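Search this site Search
Ornton puts head-mounted recording kit on sale to robot makers
4/30/19
14 shares 3 comments

Ornton has begun selling a kit that records shop and warehouse jobs from the worker's point of view, for use in training robot arms. The Jekier kit is made up of a head-worn camera, a battery pack that clips to a belt and software for sorting the footage by task. It costs £400, or £128 a month on hire with spare batteries included.

The company says restocking small goods is the job customers ask about most. Pens are a good test. They are thin, they have to go in upright, and clear barrels are hard for a camera to pick out. A person will often hold a bundle in one hand and place single pens with the other, which most two-armed machines still do slowly.
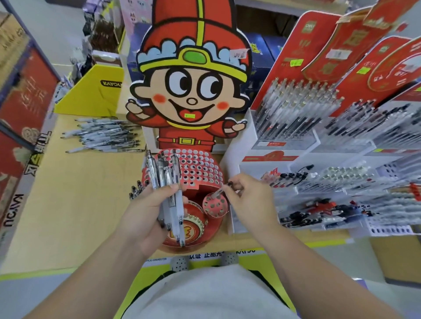
What buyers get

Each kit runs for roughly 7 hours on a charge. Footage is stored on the belt unit and copied off by cable at the end of a shift. The software comes with 17 task labels, among them sorting, filling and facing up, and buyers can add their own.

Bergþóra Eskildsen, who runs sales at Ornton, said the first orders would go out in May. "People want to see the hands and the shelf together, at the height a worker sees them," she said. "A camera on the ceiling doesn't give you that."

Backlund, which sells a rival kit under the Kaltirow name, has not said whether it will change its prices.

3 comments Share this story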